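Equipment Planning for the Coming Year: Notes on the Second Workstation

Tue 20 January

The budget request for a second two-handed workstation has now been submitted, and several colleagues have asked how the amount was reached. I set out the reasoning below in my own capacity. The final decision rests with the department.

Our present station has been in use for 371 working days. During that period the hands themselves accounted for most of the unplanned spending. We bought replacement fingertips in small lots, at short notice, and paid express shipping on nearly all of them. The new request therefore includes a stock of 42 fingertips, to be ordered once, together with a full spare hand.

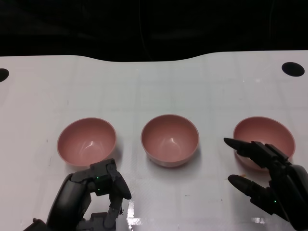 Two suppliers were invited to quote. Steltine offered the lower purchase price but requires an annual service contract from the first day. Zuveck quoted more for the hands and includes service for the first 52 weeks. Over a three-year period the difference between them is small. My colleague Yuto Hirano prefers Zuveck on the grounds of delivery time, and I have recorded that preference in the request.

Tabletops were treated as a separate line. A glossy surface shows smudges and produces glare under our lights, and I have asked for a price on a matte finish. Nerero has yet to reply. Bowls and other items for handling come out of the general supplies account, for which 150 dollars has been set aside.

Installation is planned for June, provided that the electrical work is approved by then. If it is not, the order will be divided and the spare hand purchased first.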